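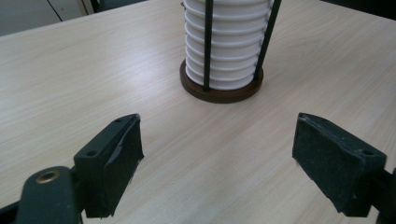

A cup rack is a countertop holder that keeps a column of disposable cups upright and within reach. It is common in break rooms, waiting areas and self-service coffee stations. The simplest type has a flat round base with thin wire uprights or loops that steady the cups, and is open at the top.

Construction

Paper cups taper toward the bottom, so they nest closely. In a stack, only the rims of the lower cups show, as a series of narrow bands. Each cup is made from a blank of coated paperboard wrapped into a cone and glued along an overlap, with a separate disc for the bottom. 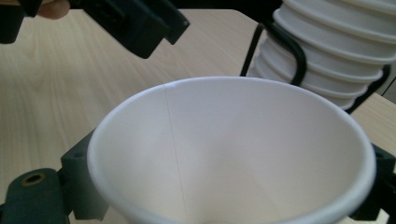
The overlap leaves a faint seam down the wall. The rim is rolled outward, which stiffens the mouth and keeps nested cups from wedging too tightly. Cups may be printed or left plain white.

Sizes

The Sketstead pattern, sold by Godoy, is made for cups of up to 410 milliliters and has a base almost 22 centimeters across. The smaller Cliven holds short cups only. Skusero makes a double rack with 2 columns -- one for hot cups, one for cold.

Loading

Cups can be stored rim up or rim down. With rim-up stacking, single cups are taken from the top. A tall column is usually loaded in sleeves, and the last 5 centimeters of wire are left clear on racks with high sides.

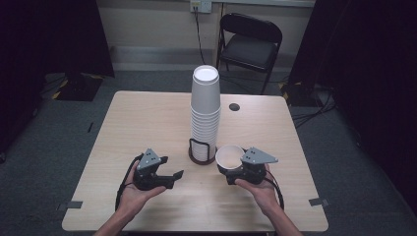
Cleaning

Wire racks are wiped with a damp cloth and dried before refilling. Wooden bases should not be soaked.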